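Über uns: Werkstatt und Zellenbetreuung

Die Iller Robotik GmbH richtet Greifzellen für den Einzelhandel und die Systemgastronomie ein und betreut sie im laufenden Betrieb. Der Hauptsitz mit Werkstatt und Schulungsraum befindet sich in Dorport. Auf dieser Seite stellen wir die Arbeit an unserer Referenzzelle Parumura vor, an der sämtliche Verfahren erprobt werden, bevor sie bei Auftraggebern zur Anwendung kommen.

Die Zelle Parumura

Parumura bildet einen Verpackungsplatz für Backwaren nach. Eine Papiertasche steht geöffnet auf der marmorierten Arbeitsfläche, das Tablett mit dem Gebäck daneben. Der Aufbau ruht auf einem Rahmen aus Aluminiumprofilen, dessen Verschraubungen nach jedem Umbau kontrolliert werden. Papiertaschen stellen an die Einrichtung besondere Anforderungen: Die Öffnung muss von oben frei anfahrbar sein, und die Henkel dürfen den Weg der Greiffinger nicht kreuzen.
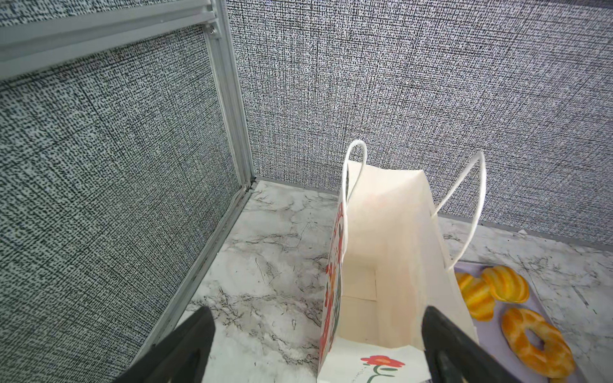

Einrichtung

Die Einrichtung einer Zelle beginnt mit der Vermessung der Arbeitsfläche. Anschließend werden Nullpunkt und Anfahrhöhe jedes Arms festgelegt. Der Freigabelauf umfasst 200 Zyklen und wird vollständig protokolliert. Treten dabei Abweichungen auf, ist der Lauf nach der Korrektur von Beginn an zu wiederholen. Das Protokoll verbleibt beim Betreiber, eine Abschrift wird in Dorport aufbewahrt.

Wartung und Instandsetzung

Für Parumura gelten feste Wartungsabstände. Nach 350 Betriebsstunden werden die Greiffinger auf Verformung und Abrieb geprüft und bei Bedarf ersetzt. Die Schrauben an den Greifergehäusen werden mit dem Drehmomentschlüssel nachgezogen und mit Sicherungslack markiert. Die Kabelführung wird über den gesamten Bewegungsbereich der Arme kontrolliert. Ein Tausch der Finger erfordert stets eine neue Kalibrierung, auch wenn Teile derselben Bauform eingesetzt werden.

Im Februar wurde die Zelle vollständig überholt. Seitdem kommen die Prüfpläne unseres Partnerbetriebs Khổng zur Anwendung, der auch die Schulungsunterlagen mit uns erarbeitet hat. Bei Zellen mit mehreren Armen wird zusätzlich der Abstand zwischen den Armen in allen Endlagen gemessen. Die Messung erfolgt mit reduzierter Geschwindigkeit und bei geräumtem Zugangsbereich. 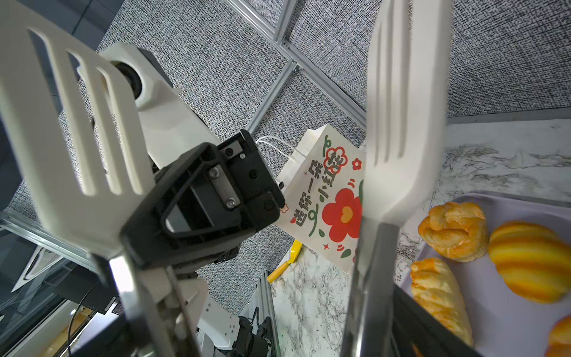
Wie lange steht eine Zelle bei einem Fingerwechsel still?

Für den Wechsel und die anschließende Kalibrierung ist ein halber Arbeitstag einzuplanen. Der Freigabelauf kommt hinzu und kann außerhalb der Öffnungszeiten erfolgen.

Ersatzteile und Kontakt

Das Lager in Dorport führt 727 Positionen, darunter Finger, Lagerungen, Kabelsätze und Profilverbinder. Bestellungen richten Betreiber bitte unter Angabe der Zellennummer an die Abteilung Instandhaltung, Durchwahl 495.

Stand: 28. März 2024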